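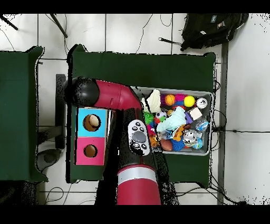

Questions we get about the Erketer toy-sorting project

Does the arm really sort the toys by itself?
Sometimes. We log every attempt, and people should look at the misses before they get excited. Balls are one thing. Plush toys and plastic bags are another.

Why so many kinds of toys in one bin?
A bin of identical blocks would give us a nicer score and tell us very little. We've seen enough club demos like that.

You logged 1,059 attempts. Isn't that plenty?
No. Only 667 were run under the current rules, and we don't mix the two sets.

Do I need to know how to code?
No, but expect to spend your first few weeks resetting the bin and filling in the log - it's dull work.

Will this get me an internship?
We can't promise that, and I'd be wary of any club that does.

How many spots are there?
16 for the group starting in October. Last time 25 people signed up, and plenty stopped coming.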